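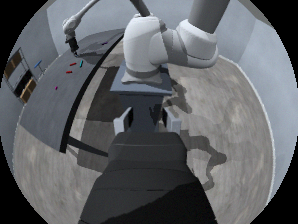

Grindov weighs two grippers before any hardware is bought

The Grindov automation centre has spent much of May comparing grippers without switching on a motor. Its trials are run in simulation, where two robot arms share a room with a long grey table and a scattering of small coloured rods.

The wrist-mounted view shows how much the fingers and their black pads leave clear ahead of the gripper body. Wide optics keep both arms in sight, at the cost of a table that appears to bend.

Jaqueline Becerra, who leads the program, has logged 222 simulated grasps with the Escobedo gripper and the same number with its rival from Gekard. The Escobedo model missed 9. The Gekard missed 56, most of them on rods lying close together.

"The shorter pad is the likely culprit," Ms. Becerra said. "We would want to confirm that on a physical bench before advising anyone to spend money."

That work will move to the centre's Tindton laboratory — subject to funding — and will include a second camera position.

Related
Tindton laboratory extends its evening hours
Choosing a controller for a shared work cell
Wide-angle lenses and the calibration problem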